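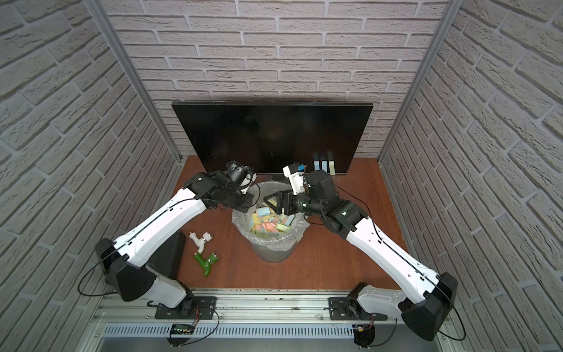
A lined bin of pastel paper slips, with three cards set upright against the monitor.

How to Prepare and Run a Paper Slip Draw

214 shares | 3 comments

The Irkham Community Learning Center uses paper slip draws to assign workshop places, presentation times and donated prizes. The following procedure applies to all draws held on center premises and may be adopted by partner organizations. It is suitable for up to 470 slips in a single container.

Materials

Colored paper in pale shades, a paper trimmer, a dark pen, a round bin, and one clear plastic liner. Pale paper is preferred because handwriting remains legible on it. The bin should be wide enough for a hand to enter without touching the rim.

Preparing the slips

1. Assign one color to each group of entrants. Four colors are sufficient for most events. Yellow, pink, blue and green are the center's standard set.

2. Trim all sheets to the same small rectangle. Slips of unequal size can be identified by touch and must be discarded.

3. Write one name or number on each slip. Do not fold. Folded slips catch on one another and tend to stay together when the bin is stirred.

4. Check the slips against the entry list before any are placed in the bin. For a draw of 200 entrants, allow almost an hour for this step.

Lining and filling the bin

5. Open the liner fully and fold its edge outward over the rim on all sides. Press out trapped air so that the liner rests against the bottom of the bin.

6. Add the slips in small handfuls, alternating colors. Adding one color at a time leaves it in a layer, and stirring will not always break it up.

7. Reach to the bottom and turn the slips over for one full minute. Repeat after every 15 slips drawn.

Setting the table

8. Place the bin in the middle of the table, with clear space on either side.

9. Stand drawn slips or result cards in a short row at the back, where entrants can see them. The base of a monitor or a stiff folder makes an adequate support. If a monitor is used only as a support, it may remain off.

Drawing and recording

10. Draw one slip at a time and read it aloud before the next is taken.

11. Enter each result on the record sheet in the order drawn. Drawn slips are not returned to the bin.

12. At the close of the draw, lift the liner out by its folded edge, tie it, and label it with the name of the event. Retain it until the results have been posted.

Questions regarding this procedure may be directed to Mansa Issahaku, Program Office.

Comments (3)

Brendis
We used this in April for our book fair. Step 6 made a big difference. The year before, all the pinks came out first.

Danladi
Is cardstock acceptable in place of ordinary paper?

Program Office
Cardstock may be used, provided that every slip in the bin is of the same weight.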